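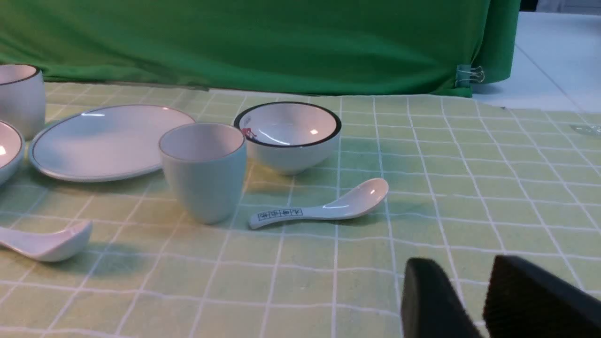

How Does a Robot Pick Up a Bowl?

Think about the last time you set the table. You probably carried the bowls and spoons without looking very hard at your hands. Your fingers knew how far to open and how firmly to squeeze.

A robot has to be told all of that, or has to learn it. The part it uses for holding things is called a gripper. Grippers come in many shapes, and one that is good at lifting a box may be hopeless with a spoon. The people who build robots try out different grippers on the same objects to see which ones do the job.

Fotini Triantafyllou tests grippers in a workshop in Tokberg. Her favourite test uses dishes. They are smooth, they are curved, and they break if you drop them.

Two fingers or more?

Your hand has four fingers and a thumb. Many robot grippers have only two fingers, which open and close like a pair of tongs. Two fingers are easier to control, and there are fewer parts to wear out.

The inside of each finger matters a lot. Some are smooth. Others have fine ridges, a bit like the tread on a running shoe, to help them hang on to slippery things.

Flat things are hard. Try this at home with a plastic plate: put it on the table and pick it up using only your thumb and one finger. You have to get a fingertip under the rim first. A robot has the same problem, and its fingers are usually thicker than yours.
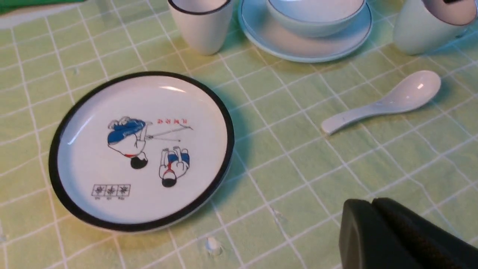
A plate, a spoon, cups and a bowl on the test table. The gripper is at the bottom right.

A cup is easier. It stands up, so a gripper can close on its sides or put one finger inside and one outside. A soup spoon is somewhere in between. The handle is flat, but the bowl of the spoon sticks up and gives the fingers something to hold.

Where are the robot's eyes?

Robots see with cameras, and it makes a big difference where you put them.

A camera near the gripper gets a close view. It moves when the arm moves, so it can look right at the rim of a cup. It can't see much of the rest of the table, though.

A camera placed higher up sees nearly everything at once, including both arms if the robot has two. The trouble is that an arm can get in the way and hide the very thing it is reaching for. Lots of robots use both kinds of camera and put the views together.

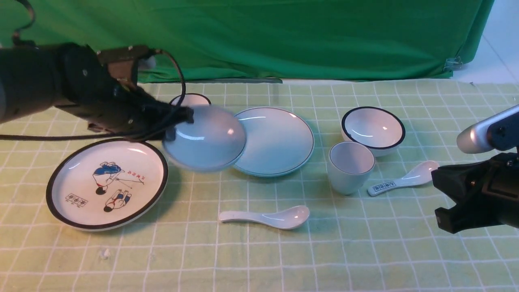
A higher view shows both arms. The one on the left is holding a bowl.

How do you make a test fair?

Suppose you want to compare two grippers. If one gets a cup and the other gets a plate, you haven't learned much. Both need the same dishes, the same table and the same number of tries.

In July, Fotini's team gave each gripper 200 tries. The first gripper, called the Ehlers, did the job 134 times. The second, the Flarby, dropped fewer bowls but was slower with spoons. Which one is better? That depends on what you want to pick up!

They also wrote down what went wrong each time. A bowl that slips needs a different fix from a spoon that the robot never reached.

Words to know

Gripper — the part of a robot that holds things.
Rim — the outer edge of a plate, cup or bowl.
Controller — the computer that tells the arm where to go and when to close its fingers.

Try it yourself

Hold a pair of kitchen tongs and ask a friend to put a plastic cup, a plastic bowl and a spoon on the table. Move each one onto a tea towel. Now close one eye and do it again. Which object gave you the most trouble?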